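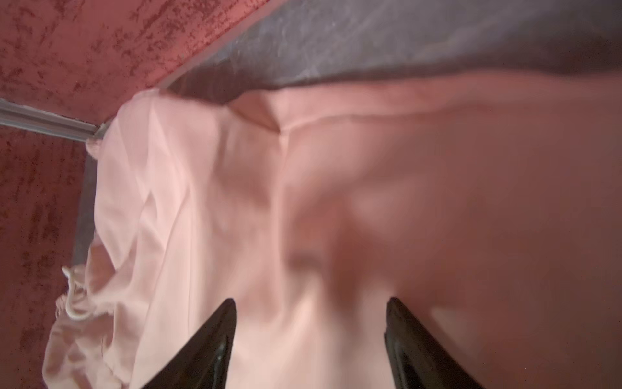

Chapter 9
Releasing the Record

In this chapter
The difference between finishing an album and releasing one
Choosing a date and working backward from it
Singles, and how many is too many
Metadata, credits and splits
A working timeline for a self-released band

9.1 When is a record finished?

By the time a band reaches this chapter, it has usually stopped speaking to its bass player and has a folder of files with names like FINAL_master_v4_REAL. This is a good sign. It means the music exists. The trouble is that most bands believe the work is now over, and they put the album online the same night, at two in the morning, with a post saying "it's out." Eleven people like the post. Four of them are in the band.

Chapters 7 and 8 dealt with mixing and mastering. We assume you now have approved masters, and that everyone who needed to approve them did so in writing. "He nodded" is not writing. If your drummer still wants the snare louder, go back to Section 7.6 and take him with you.

A recording is finished when the masters are approved. A release is finished when people outside your rehearsal room have had a fair chance to hear it. The second job takes longer than bands expect and involves a great deal more email.

9.2 The case of Zirnitz

We will follow one group through the whole chapter. Zirnitz are a four-piece hard rock band who paid for their second album, Winden, out of gig money and one singer's car. Their first album came out with no plan of any kind. Guitarist Balthasar Plattner remembers uploading it during his lunch break and spelling the title wrong, and it stayed wrong for most of a year. It is still wrong on one store, where it has picked up a small following.

For Winden they asked Deolinda Frade to manage the release. Her first act was to forbid anyone to upload anything. Her second was to ask for a date.

The band wanted "soon." Frade wanted a date she could write on a wall. They settled on a Friday in April, chosen for two unglamorous reasons: the vinyl would be back from the plant, and the singer would be back from his cousin's wedding. Nearly every task in this chapter is measured backward from that one day.

9.3 Working backward

Release planning is done in reverse. You start with the day the record appears and ask what must already be true. For the record to be in stores, the distributor must have it. For the distributor to have it, the artwork and credits must be done. For the credits to be done, someone must find out how the guest vocalist spells her name. (Rosalie Kälin, in this case, with two dots. Zirnitz got it right on the third try.)

Physical formats move the whole calendar. Zirnitz ordered 196 records, an odd number that came from dividing their bank balance by the unit price and refusing to discuss it further. A pressing plant has its own queue, and your album is not at the front of it. Ask for a delivery estimate, write it down, then plan as though it were a weather forecast.

9.4 Singles

A single is an advertisement that people are willing to listen to more than once. Zirnitz released two before the album: "Wander," which everyone in the band liked, and "Aguirre," which everyone else liked. The order was argued over for a week. Frade put "Aguirre" first.

Three singles can work for a longer campaign. Beyond that, you may find you have released the album in installments and have nothing left for the day itself except the instrumental and the one with the saxophone.

Whichever song goes first, it should sound like the record. Leading with the only ballad on a hard rock album brings in listeners who like ballads. They will be unhappy by track two, and they will say so in the comments.

9.5 What follows

Section 9.6 covers metadata and credits, which are dull, and which decide who gets paid. Section 9.7 deals with songwriting splits; read it with the whole band in the room and the sharp objects put away. Section 9.8 turns to press and radio, using the mailing list that Frade built for Winden. Section 9.9 gives her full timeline, with her notes in the margin, some of them edited for language.

Key terms
Master
Release date
Lead single
Distributor
Split sheet

Before you read on
Write down the date you would like to release your next record. Under it, list everything that has to be done first and who will do it. If the same name appears beside every task, show the list to your bandmates. If that name is yours, show them twice.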